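Re: [bremdale-bakers] Rye starter gone sluggish

Hello all,

Thanks for the replies, on list and off, and sorry it's taken me a while to write back. I had 70 labels to write for the preserves stall and my hand has only just forgiven me! Quoting Valentin so the rest of this makes sense:

> Valentin Camenzind wrote:
> My guess is your kitchen has got colder and you're feeding it
> the same as in summer. Try 2 feeds a day with wholegrain rye,
> keep it stiff, and don't put it back in the fridge until it
> doubles. Mine sulked all through February and then came good.
> What flour are you on? The Wallner rye I buy now is much finer
> than it was. 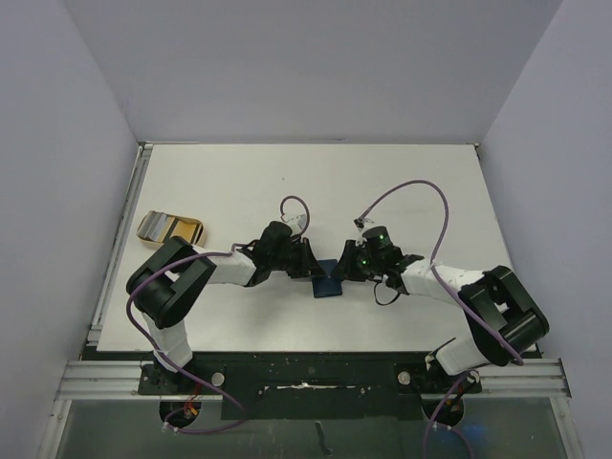
Page last changed: September 9, 2021

Well, Valentin, you were right about the flour. I'd switched to a pale rye from the Zollach mill shop (it was on offer, I'm weak) and the poor starter hated it. I've gone back to the coarse dark stuff and by the third feed it was climbing up the jar again – I could have hugged it. It smells of apples now, where before it was more like nail varnish.

I did try keeping it stiff, but I found it a pain to stir, so I've settled on something like thick porridge. Does anyone else do it that way? My gran's recipe for the Skudska loaf just says "wet enough", and that could mean anything. She also proved it for 18 hours in the airing cupboard, under a coat.

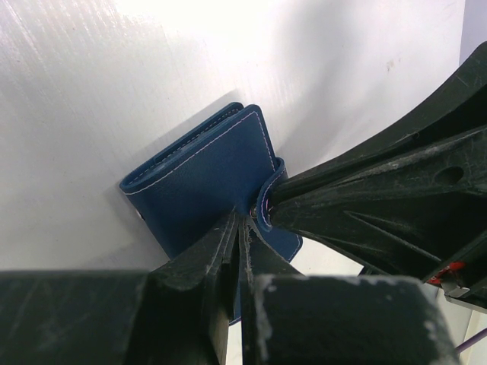

The other thing I wanted to ask is about tins. My old ones have lost whatever coating they had and the last loaf came out in two halves, with the bottom left behind (we ate it anyway, with soup). I've been greasing with butter and dusting with bran. Would lard be better? Or should I give up and line them with paper? I don't mind the wrinkly sides but my husband says it looks like a parcel.

If anybody wants a spoonful of the starter I've got plenty to spare now and hate pouring it down the sink. Bring a jar with a loose lid, please – last time I screwed one down tight and it went off in the car.

Bye for now, and do send me your thoughts on the lard,
Maggie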